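My pothos drops leaves every August, what am I doing wrong?
Asked by Folasade Oyewole in Houseplants

Hi all! I moved to Skirngate last year and caught the plant bug badly. My trailing pothos was a cutting from a coworker and it has gone crazy, but come August the lower leaves go yellow and fall off. I water when I remember, usually at night. It sits 3 feet from a south window. Do I feed it more? Bigger pot? I love this thing and want it to look full again!

3 answers

Lorraine Rudd
Oh, you picked a great plant to get hooked on! Yellow lower leaves in hot weather are nearly always a watering problem. Stick your finger in to the second knuckle. Dry? Soak it till water runs out the bottom, then dump the saucer. Still damp? Leave it alone and check again in a day or two.
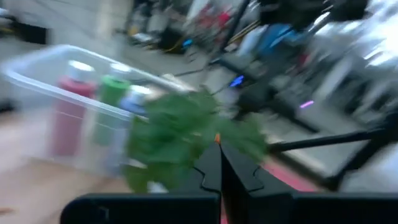 Greens, a bit blurry

Skip the bigger pot unless roots are coming out of the holes. Mine stayed in the same one for 9 years and it's a monster. For fullness, snip the long bare vines just below a node, root them in a glass of water and tuck them back into the same pot. I did 10 last spring and wow, what a difference!

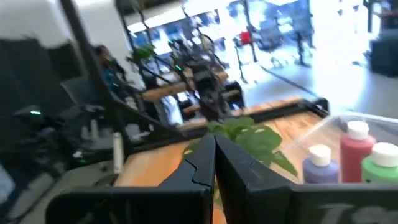
Give the cuttings bright light but no hot sun, and change the water when it gets cloudy. Once the roots are as long as your pinky they can go into soil. Keep that soil a little damp for the first couple of weeks so they settle in, then go back to the finger test.

irnum_garden
fertilizer. half strength, works for me

plantdad200
Agree with Lorraine on the water. Also is it near an AC vent? Mine hated that.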